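Home Organization, Unit 5 handout
Sorting small things: does a box help?

The Dindness reader (assigned for May) promises that one open box per surface will cure clutter. I have my doubts. Look at the table first, then read the claim again.

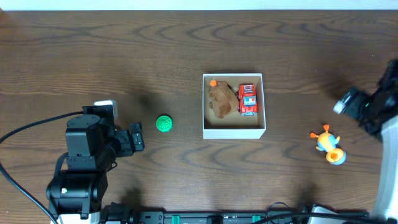
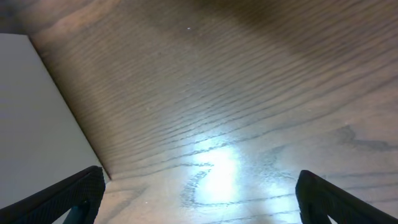
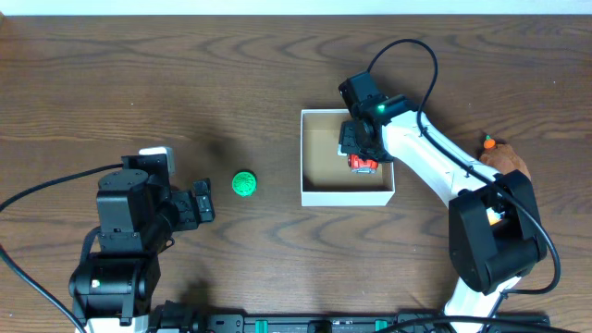
Wood grain in all three. A white box and a green ball outside it in the first and last.

Venckus objects that an open box on the table is a halfway measure at best, and that anything without a lid turns into a junk tray by the end of the month. Fair, though lids get left off too, and the reader offers no evidence either way.

Points to argue in section:
Zumard sells a 4-compartment insert for toy boxes. Does dividing a small box do anything except slow down the person putting things away?
The Nomo survey (3,000 mailed, 1,119 returned) asked people if they "felt tidier." Felt, compared with what?
Balls roll. Plush toys stay put. Should they share a container at all?

Bring one box from home, no lid. Empty it first and write down what was in it. Half a page, due before the Unit 6 reading, which makes even bigger promises about drawers.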